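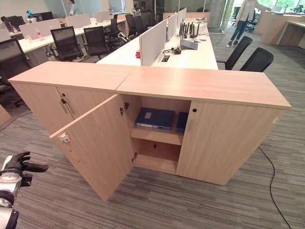

Unit 6: Working safely and well with a robot that has hands

Course notes, Ilse Brandes. Please read before the June practical.

This is my favourite unit of the whole course! Up to now we have talked about robots that stay behind a fence, and the rules for those are fairly settled: keep people out, stop the machine when the gate opens. A robot working at an office cupboard is a different problem, and a much more interesting one, with rules still being argued over while we sit here.

6.1 Start with the room

A risk assessment begins with the space the task happens in. Before you write a word about the arm, walk the floor and draw it. Mark the furniture, the walkways, and every place where a person might be standing or sitting. Then mark the things people forget:

- cables on carpet, both the robot's own and everybody else's
- open doors at knee height (a low cupboard door swung out into the room is a trip hazard and a collision hazard at once)
- chairs on wheels, which will be somewhere else by lunch
- loose cables and small kit on desks within reach of the arm

Look again at the cupboard task with that list in hand. One door is open, there are binders on the shelf, a cable crosses the carpet on the right and another on the left, and a person is on their feet further down the room. How would you mark up your drawing? Bring your answer to the seminar. I really do want to see different ones.

6.2 Doors, hinges and fingers

A hinged door has two pinch points, one at the free edge and one along the hinge side. The hinge side is the worse of the two and it gets left off forms all the time. Our house rules for door tasks are these:

1. The operator says "door" out loud before the hand makes contact, opening or closing.
2. No human hand goes inside the cupboard while the arm is enabled. To straighten a binder, disable the arm first, then reach.
3. If a lock is fitted, the key comes out before the run starts.
4. A door that sticks is a stop. Do not raise the force limit to get past it.

Rule 4 came out of the Pallwood trials, where Jummai Akpan went through 349 logged door runs and found 14 in which someone had turned the force up in the middle of a run. Her write-up is on the reading list and it's a joy to read (the appendix on hinges especially).

6.3 Who is watching?

Every run has one named operator, and that person holds the stop button. Holds it, in the hand, for the whole run. A button on a desk two strides away doesn't meet the rule. If you are also taking notes, you aren't the operator, so find a second person.

People working nearby count as bystanders even if they've seen the robot a hundred times. Tell them when you start and when you finish. At Irnis they chalk up the start time on a board by the entrance, and I've stolen the idea for our lab.

6.4 Writing it down

Use the Okov form, all 19 boxes. Box 7 (floor condition) is the one most often left blank, and a blank box means the run doesn't count towards your total. "Carpet, two cables crossing" is a perfectly good entry. "Fine" isn't.

Log near misses too! A finger brushing a door edge when it was meant to go for the handle is a near miss. The Ajayi archive holds 3,000 of these short reports, and we will spend most of Unit 7 digging through them.

For the seminar

Bring your floor drawing, one filled-in Okov form, and one house rule from 6.2 that you would change, with your new wording written out in full.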